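About us

Tirkora is a small research company in Primilville. We study how a robot can learn assembly work in simulation first, and use this knowledge later on a real machine. Our customers are mostly workshops which produce short series and cannot stop their line for weeks of programming.

The company was started by Rocío Sánchez after her years in machine building. Today we are 19 people, and we share 4 meeting languages between us – English is the one we write in.

Our main method has the name Nina. A person shows the task a few times inside the simulator. Nina then changes the starting positions, the friction and the weight of the parts, and tries the task again in each new version. From all these trials it learns one set of movements, and also when it should stop and try the grip again. We keep the failed trials, because they teach the system where the contact between parts becomes difficult. 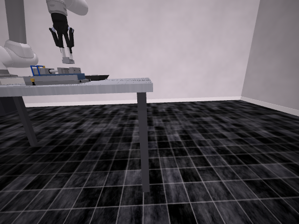 Simulated workcell: the two-finger gripper with a small grey block above the assembly.

In our last study we trained with 400 shown tasks, all made in simulation, and we tested on 600 new starting positions. Nina finished nearly all of them when the parts were well placed. With bigger position errors the result was clearly weaker, and this is the subject of our present work. The full report, with the tables of errors, was published on February 13, 2021.

We also develop Wiltesness, a tool for comparing a simulated movement with the same movement on a real arm. It shows at which moment the two begin to differ. We use it every day and we give it to our research partners without cost.

Each April we take students for a practical term. Please write to us in English or Spanish – a short letter about your interests is enough.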